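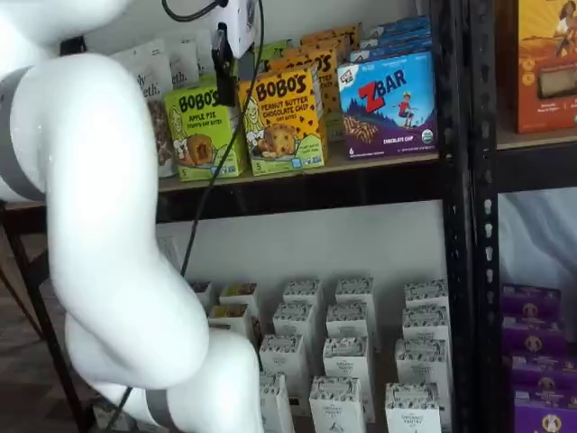 *The Vusis arm at the snack shelving, with boxed bars above and white cartons below.*

## Shelf Arm Stoppages: Frequently Asked Questions

**What fault was reported?**
The Vusis arm entered protective stop 13 times during restocking work. The controller logged code 238, a joint torque limit, on 4 of those occasions.

**Was anyone hurt?**
No. Staff were outside the marked area at each stop.

**May staff reach in to straighten boxes?**
Only after the arm has been locked out. This applies equally to the tabletop layout, where boxes stand close to the front edge. 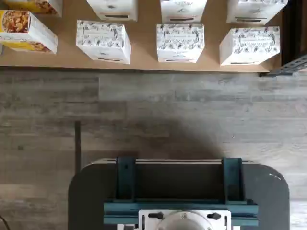
## Restarting the Arm

**Who may clear the fault?**
Tala Qudah or a technician from Hendriks. Wait 20 seconds after lockout before touching the arm.

**What should be checked first?**
Inspect the black cable along the arm for snags. Report any damage before power is restored.
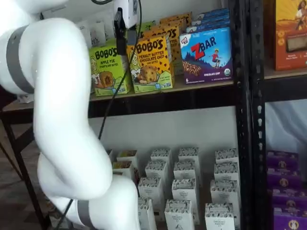 *Arm and cable in front of the shelving. Keep hands clear of both bays until lockout is confirmed.*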